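March, up at 5.40

Couldn't sleep past half five so I got up and did the equipment list again at the kitchen table before anyone else was awake. Third version now. The first was what we wanted, the second was what Gonzalo thought he could get signed, and this one is meant to be what we need to get through to winter with two arms running and one on the shelf for parts.

Where it stands. The grippers are the big line. Steltton came back with a price on the parallel two-finger model and it's higher than last year's, plus freight. Brirell is cheaper per unit but their fingers are a separate purchase and the mounting plate is another separate purchase, and by the time I'd added those the gap was small enough that I'd sooner stay with Steltton and keep the spares we already have. I've put down two. Gonzalo Montoya will ask why two. One is for the second arm and the other is so we don't lose another three weeks waiting on a wrist connector like we did in spring.

Finger pads, 32 pairs. We go through them faster than I budgeted for. The drawing work is easy on them but the bin-sorting isn't, and the same pads get swapped between both jobs. I tried to work out a split from the log sheets and gave up, since half the sheets just say "changed pads" with no arm number on them. Must fix the sheet.

Got to the workshop before eight. Cold in there, heater on the timer and the timer still on daylight saving. Jhosep Tamayo was already in and had the kettle going. He'd read version two on the train and had pencilled all over it. His main point was that I'd left out a second controller and priced a second arm anyway, which is true and embarrassing. Tejada sell a controller that will run both off one cabinet, but you need their licence for the second channel and it renews every year. I hate yearly lines. They get cut the first time someone new looks at the spreadsheet, and then you've got an arm you own and can't switch on. Wrote it in with a note saying so in plain words.

We argued a bit over the Prolo force sensor. Jhosep wants one for the writing tasks. At present the arm goes to a set height over the board and that's that, so if the board isn't square to the base you get either a faint line or a squashed tip. He says a sensor would let it feel for the surface. I say a better fixture for the board does most of the same job for $213 in aluminium extrusion and brackets, and we could build it in an afternoon. We left both on the list, the fixture under this quarter and the sensor under next. I suspect the sensor is where it'll fall over, but he made a fair case and he's the one at the bench with it every day.

Markers. This is the silly one. I'd had them under stationery, and stationery comes out of the general office pot, and the office pot has been empty since February. So they go on ours now. Jhosep's figure was 400 for the year. I said that was mad. He went through it with me: every session starts on a fresh marker so the line weight is comparable, and a marker that's been left uncapped in the fingers over lunch is no good to anyone. You can't have the arm put its own cap back on, or not with what we own. I asked whether the half-used ones could go to the training room and he said they already do, there's a bucket of them. Fine, 400. A box works out at $35 if we buy by the carton and I found a spot for them on the shelf above the compressor.

Board cleaner and cloths as well, which I'd forgotten in all three versions.

After morning tea I sat beside the bench with the laptop and tried to put a number on operator hours, which is the part I always fudge. The quotes only tell you what the gear costs to buy. They don't say how long someone stands next to it. I've been writing that down as half a person and I don't believe it any more. Between resetting the board, swapping markers, checking the grip and restarting when it faults, it's closer to one whole person per arm, and if we put the second arm in without more hours then one of the two will sit there. I've said that on the front page this time instead of in the notes at the back. 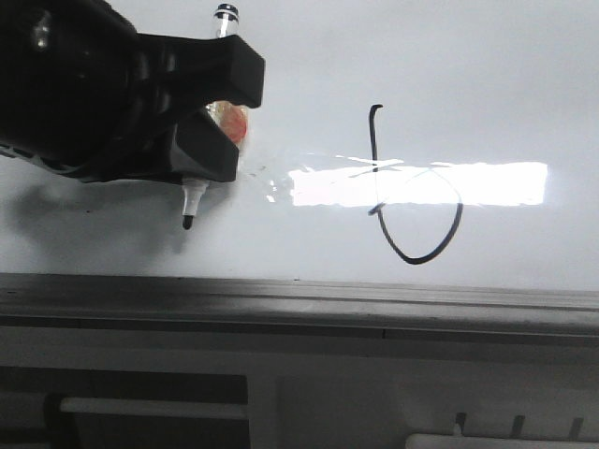

Lighting is the other thing I added. The tubes over the bench are straight overhead and the glare off a glossy surface is a nuisance when you're trying to judge a line. I had thought of a matt board but Jhosep says they're harder to get clean and he'd be at it with the spray all day. Two diffuser panels clipped under the existing fittings would be cheap. Building services would want to fit them themselves and charge us for the ladder. I've put them in under minor works and will ask nicely.

Lunch was the leftover lentil thing. Rang Mum. Her knee is better and she's cancelled the second appointment, which I told her not to do.

Gonzalo came by around two and read the summary standing up. He didn't flinch at the grippers. He did stop at the licence and asked what happened if we didn't renew, and I told him, and he wrote something in his own book. He wants the whole thing split into must have, should have and can wait, with the can wait column not empty – he says an empty one looks like we haven't tried. So the sensor is in there, and the spare power supply, and the nice chairs. I left the second gripper under must have and he let it go by.

Still to do: chase Steltton for a quote with freight shown as its own line, ask Tejada if the licence can be bought for three years up front, measure the board for the fixture, fix the log sheet, change the heater timer.

Home by six. Rain coming in from the west and the washing was still out.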